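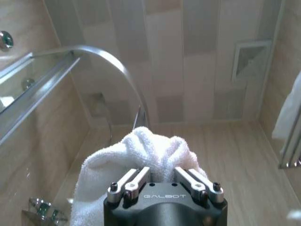 White towels and one brown door

Home | Diary | House | Letters

In March we finished with the upstairs bathroom, and I promised to write a little about it. The towels are white. My wife wanted them so, and I was against it, because with white ones every mark is seen. But beside the cream and beige tiles they look very fresh, I must admit. We have bought four, all of thick terry cloth, and they are washed at sixty degrees without softener.

The small square niche in the shower wall was also her idea. I keep only the soap and one bottle in it. Petrică Vasiliu, who laid the tiles, asked me two times if I was sure of the place, and I was not, but it is at a good height for us both.

With the door I was more stubborn.

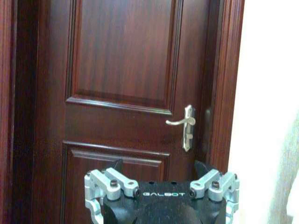 Written by Cosmin Onu – filed under House – 27 comments

Everybody told me to paint it white. I like it dark and reddish, with the shine of the varnish and the grain going down through the panels. The silver handle has a long plate with a pointed shape at the ends, a bit old-fashioned perhaps – I would not change it. I clean the wood with a soft cloth, hardly damp, and I go slowly along the mouldings where the dust likes to sit.

Next I must find a hook for the towels. If you know a good one that needs no drilling, please write to me.

Contact | © Cosmin Onu | Back to top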